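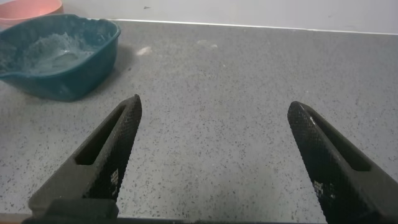 Looking for people who were boarded out through the Tundico home, and their families

Hi, I'm Abenezer Mekonnen, and I'm putting together an oral history of the kids who were sent from the Tundico children's home to work on farms in the Treria valley. We've got some 600 placement cards so far (names, dates, a farm, and not much else!) and I'd love to hear from the people behind them.

If you were one of those kids, or your mom or grandpa or aunt was, please get in touch. You don't need papers or a neat story. Half-remembered is fine, and so is "she never talked about it, but we have a photo."

We'd sit down for an hour or two, at your place or at the Saengthong Reading Room, or by phone if you're far away. Bring a cousin along if you like. You can skip any question, stop whenever you want, and decide afterward who gets to hear the recording. Everybody gets a copy, plus $200 for their time and gas money on top.

I have room for 16 interviews before September, and I'm keeping a list for a second round.

Call the reading room and ask for me, or leave a note at the front desk with a number and a good time to reach you. Evenings are no problem.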